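Subject: Re: [dremon-teleop] knife block demos, how many before it's worth training?
Date: 11/01/2026

> We got 40 demos of the knife block task by remote control and the policy still dithers over the handles. Do we just keep going to 300? Also, does anyone at Wornanholm use the wrist view, or only the fixed one?

I'd hold off on 300! We trained the Ehlers setup on 70 and what helped most was throwing out the ones where the operator (me, mostly) stopped to think halfway. The policy copies every pause, and mine were long.

As for views, we use both. Fixed one first, then the left wrist:

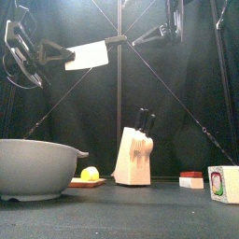
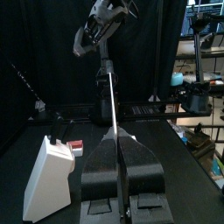 My own habit now is to pick one approach to the handle and stick with it for a whole session, even when another angle would be quicker. If I mix them, the arm tends to hover between the two, and I bet that's your dithering. Slow down before you close the fingers, too, but don't stop dead.

We did try guiding the arm by hand back in August and I didn't love it, my sleeve kept getting into the view. Remote control is more tiring but I've stayed with it. I can put our 68 cleaned episodes on the Amero share if you want to compare, just tell me which format you're on.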